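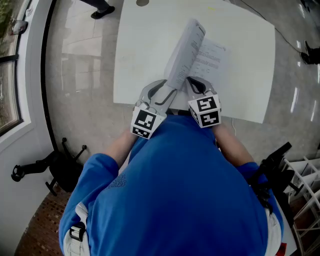 Handheld grippers dropping pages, tags going missing

Evie Mottram
We've got a pair of handheld grippers like these, tag cubes on top, for teaching paper handling. The left one lets pages slide once a stack gets past 15 sheets, and tracking cuts out when I tilt my wrist. Pads or cubes?

Hartmut Pfeiffer
Both, sorry. Wipe the pads with a damp cloth, let them dry, and swap them if they've gone shiny. Then check the cube for play. Mine had 3 screws where there should have been 4 - I'd coloured in the fourth hole on the drawing myself. Recalibrate after you touch any of it.

Dennis Dawber
Have you tried fewer pages?

Yvonne Garside
Dull the tabletop too. Glare off our white bench cost me a whole June.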